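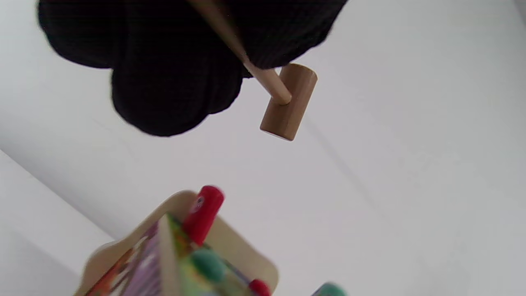 **23rd November - pounding bench, alignment notes**

OK, so the mallet task is finally giving me numbers I half believe, and I want to get this down before I start changing things again.

Quick recap for Sheldon, who missed the last stretch. We're training the Bresero policy on two views, the gripper camera and the head camera, and the question since May has been whether the gripper view earns its keep on contact tasks. Tanner thinks the head view carries nearly everything. I think the gripper view matters a lot in the last bit before the mallet head meets the peg, and that we've been throwing that information away with sloppy time alignment. The mallet task is a nice way to fight it out (the pegs are small, the swing is short, and a miss is a miss!).

What I changed: the old pipeline matched the two streams by nearest timestamp and left it there. Now I estimate one fixed offset per session, from the motion itself. Take hand speed from the tracker, take image motion from the gripper camera, slide one over the other until the peaks line up. Mayuree suggested using only the fast parts of each swing and ignoring the slow approach, and that was the thing that made it stable. With the approach left in, the correlation curve is so flat on top that the offset wanders all over the place.

The current training set is 800 demos, all on the pounding bench. I trained the same policy twice, once with the old alignment and once with the new one, same seed, same everything else. Then 30 trials each, with the start pose jittered the way we always do it.

| | old alignment | new alignment |
|---|---|---|
| trials | 30 | 30 |
| clean hit on target peg | 2 fewer than head-only | 20 |

Yes, I know that first cell is annoying. The head-only baseline was run on the Holtwood machine and I haven't rerun it here, so I don't want to put a raw count next to the new one as if they were the same experiment. Rerun is on the list. The part I do trust is that adding the gripper view used to hurt us a little, which always seemed wrong to me, and a bad offset would explain it nicely. If the close-up shows the mallet high over the board while the tracker says it's nearly down, the policy learns to distrust the close-up.

Tanner's objection, written down fairly: the gloves are black and they take up a big piece of the gripper view, so maybe the policy is just reading glove position and the pegs don't matter. Fair point! I tried masking the upper part of the gripper image on a handful of recorded swings and looking at how the predicted action shifts. It shifts some, but the end of the stroke stays put, which I take as a good sign for my side. Tanner takes it as "a handful of swings." We'll do it properly.

Something I'd like other eyes on is how the grip looks from above.

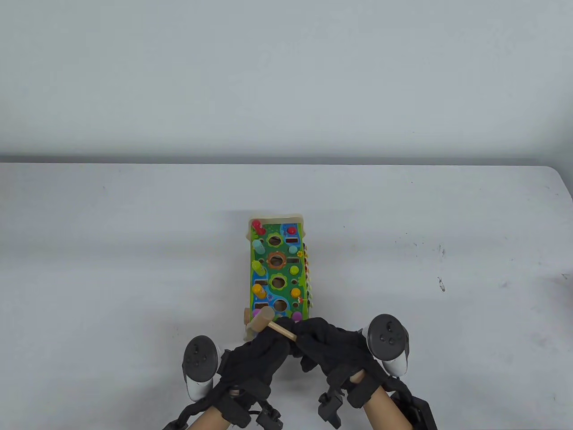
*Head view, both hands on the mallet, head of the mallet near the pink peg.*

With the hands together like this, the mallet head hides part of the pink peg, and the nearest hole is right there beside it. From the head camera alone I wouldn't want to guess how high the mallet is over the board. The far pegs are much easier, everything past the green ones is out in the open. So my prediction is that the gain from the gripper view should be biggest at the near end and shrink as you go up the board. If it's flat across all the pegs, then I'm wrong about why this works and Tanner gets to be smug for a while.

The other thing is the two-handed grip. Ginette asked whether we should treat these swings as bimanual or as one hand with a passenger. I've been feeding both wrist poses in and letting the network sort it out, but with the hands pressed that close the two tracks are almost copies of each other in the fast part. Mayuree wants to try dropping one at random during training. Cheap to do, so sure - let's queue it.

Some loose ends:

- Rerun head-only here, same seed, same jitter.
- Split results by peg, near to far. The labels exist, I just never joined them to the trial log.
- Check the offset inside a session. I'm assuming it's constant. Gaétan saw drift on the Pluvdale recordings and I'd hate to find out late.
- Full masking test for Tanner, with the mask size written down this time.
- Lavoie script still writes the offset in frames and my loader reads it in milliseconds. I patched it by hand for this run. Sheldon, please fix it in your script so I can delete my ugly line.

The new-alignment checkpoint is in the shared folder under my initials, and the offsets file is next to it. Don't use the older offsets file, that one still has the slow approach in it.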